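Pattern, Paste and Patience: Notes from Our Wallpaper Month

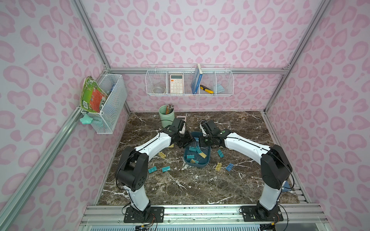 Pink leopard-print wallpaper on three sides, with a dark brown marble-patterned tabletop.

Well, friends, October has come and gone in a blur of paste and paper scraps, and I am still finding little curls of trimmed edge in my coat pockets. When we picked wallpaper as the theme for the month at the Stalwood Home Crafts Circle, I expected a quiet few weeks. Instead we had so many questions come in that I've had to save half of them for the next issue, and I do apologize if yours is one of the ones still sitting in my folder.

The subject that came up most was bold pattern in small spaces. A lot of us grew up hearing that a little room has to be painted cream and left alone, and I believed it myself for years. Then I papered the powder room at the back of our house in enormous green ferns, and it is now the room my guests come out of smiling. A big print in a closet, a pantry or the back of a bookcase can be great fun, and if you get tired of it in two years you've only got a few strips to pull down!

Do order a sample first. Tape it up and live with it for a week, and look at it in the morning and again with the lamps on. Pinks are especially changeable (mine went nearly orange under the old hallway bulb, and I had to start over).

Several of you asked about corners. Please don't try to wrap a full-width strip around an inside corner, however straight it looks. Measure from the last strip to the corner at the top, middle and bottom, add a half inch to the widest measurement, and cut there. Hang that piece, then start the next wall with the leftover, using a fresh plumb line. Small spotted prints are forgiving if the match is a hair off. Stripes will tell on you every time.

The swap table at the Grondness branch library did very well again, with roughly 200 partial rolls changing hands. The leftovers are boxed up in the Hajdu Street storeroom for anyone lining drawers or covering notebooks over the winter. Bring your own bag, and check the batch number on the label if you need more than one roll of something.

Our next get-together is at 2 in the afternoon in the Tavo Room, and we'll be talking about borders, which I have strong feelings about. Coffee will be on, and if somebody could bring the long folding ruler back I would be so grateful.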